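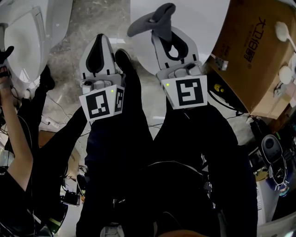
Both hand-held grippers on my knees, markers facing up, with a piece of gray fabric in the right one.

Rangel Grippers: Frequently Asked Questions
Last updated 15 August 2020

What is Rangel, exactly?
Rangel is my pair of hand-held grippers, built mostly at home and partly at the Larndale shared workshop. You squeeze them yourself while you do some ordinary chore, and the recordings go toward teaching a robot arm to do the same chore. The arm is called Vasulmont, and it has its own page, which is longer than this one (sorry in advance!).

What are the black-and-white squares for?
Those are tracking markers. The software finds them and works out where each gripper is and which way it's tilted. Every marker has its own pattern, so left and right don't get mixed up. Please print them on matte paper — I used glossy the first time and lost an entire evening to glare from the ceiling lights.

My marker won't lie flat around the corner. Is that a problem?
Not at all, mine folds around the corner too. Just keep the main square on the front face nice and smooth, and let the extra strip wrap wherever it likes.

What does the green light mean?
On my build, green means the gripper has power and is talking to the recorder. If yours stays dark, check the cable first, then check it again at the other end.

Why practice on fabric?
I love fabric for this. It's soft, it's forgiving if you squeeze too hard, and it never folds the same way twice, so the arm gets plenty of variety to learn from. Blocks are easier, and you're welcome to start with them if you'd like a gentler first week.

How much recording do I need?
My first useful set had 57 clips of one chore. The Fletuvum set I'm working on now should reach 3000 by December, if my wrists hold up.

Can I sit down while I record?
Of course! Rest the grippers on your knees between takes and have a drink of water. I stop every 16 clips, and my later ones are much steadier for it.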